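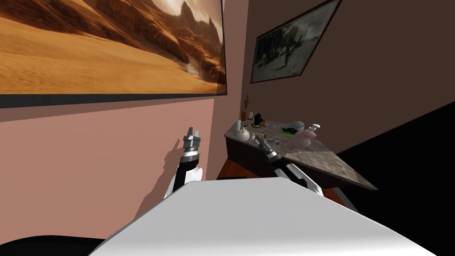
By Wenche Lundgren, Fjeld Law Office | June 17, 2018

I'm so happy to share this one - starting today, our office is running a free phone line for anyone in Manumwood who's had their license suspended! Call us, tell us what the letter says, and I or my colleague Folke Tveit will go over your hearing deadline with you (please have the letter handy). We tried it out in February and took 101 calls, so yes, we're keeping it. Lines are open from 9 to 6, and you don't have to hire us afterward.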